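This website uses cookies to improve your visit. By continuing to browse, you agree to our cookie policy. Accept | Settings

About Tundura

Tundura prepares cables, cords and small wired parts for manufacturers and repair shops. The company was founded by Dalia Shehata and Reinaldo Pimentel, who had worked together in equipment service and saw how often a machine stood idle for want of a single cord of the right length. The first orders were filled from one rented room in Lundorcombe. Today the company occupies 2590 square feet in the same town and employs a staff of 10.

Our Work

Customers send us a drawing, a worn part or a short description of what they need. We cut cable to length, fit the ends, label each piece and pack the order so that it can be opened and used in sequence at the customer's bench. Most orders are for small quantities. There is no minimum, and a request for one replacement cord is entered, checked and shipped under the same procedure as a full production run.

Cable handling is the center of the trade. A thin cable holds the bend it was stored in, and its end must be presented straight before it can be seated in a connector or a clip. New employees spend their first eight weeks on coiling, straightening and end inspection before they are assigned to customer orders. Precious Nel, Training Supervisor, oversees this period and signs off on each stage.
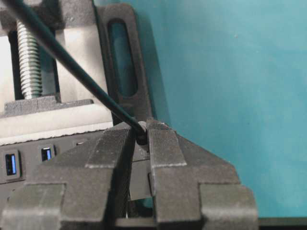 Inspection is carried out twice, once at the bench and once at packing. The second check is always made by a person who did not work on the order. Cables that are scuffed along the jacket or damaged at the tip are set aside and recorded, and the record is reviewed at the end of each month with the supplier concerned.

Our Facility

The Lundorcombe building is divided into receiving, cutting, finishing and shipping areas. Cable stock is stored by diameter, then by color. The finishing area has nine benches, each with its own lamp and tool drawer. Visitors are welcome by appointment between 9 a.m. and 4 p.m. and are asked to sign in at the front office.

Our People

Dalia Shehata, President
Reinaldo Pimentel, Director of Operations
Salma Bensaid, Quality Manager
Precious Nel, Training Supervisor
Jessie Carnegie, Customer Accounts

Service and Returns

Orders are acknowledged within one business day. Any piece that does not match the approved drawing may be returned for replacement at our expense. Questions concerning an open order should be directed to Jessie Carnegie in Customer Accounts, with the order number included.

Recent Items

Revised Packing Labels in Use From May
Storing Long Cables Without Kinks
Brirkon Connector Range Added to Stock
Zabala Order Desk: New Contact Details
How to Measure a Replacement Cord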